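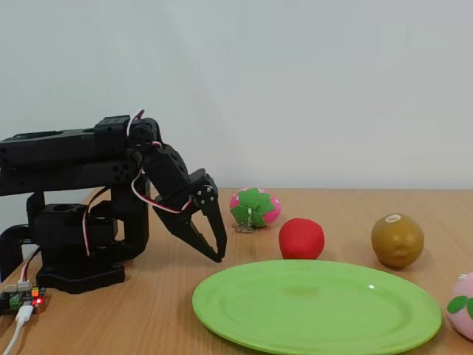

Low-cost robot arms learn to sort toys from fewer demonstrations

CLUMBRIDGE, February – Researchers at Zetach and the engineering firm Leitner have released Kolleo, a training method that helps small robot arms learn pick-and-place tasks from human demonstrations.

The method was developed on a tabletop arm with a two-fingered gripper, using toy fruit and a green plastic plate. The training set holds 1251 demonstrations. The team's earlier method needed 3000 to reach the same success rate on the same task.
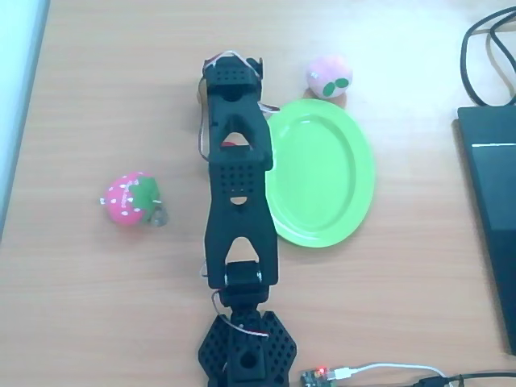
Kolleo compares recordings as they come in and drops those that add little to what the arm has already learned. The remaining ones are weighted toward the moments just before the gripper closes, where most failed attempts go wrong. Training takes 22 hours on a single desktop computer.

The results cover one type of arm and three tasks. Performance on heavier objects has not been tested – that work is planned for the next stage of the project.

The code and the full set of demonstrations are available from Zetach on request, free of charge for teaching and research.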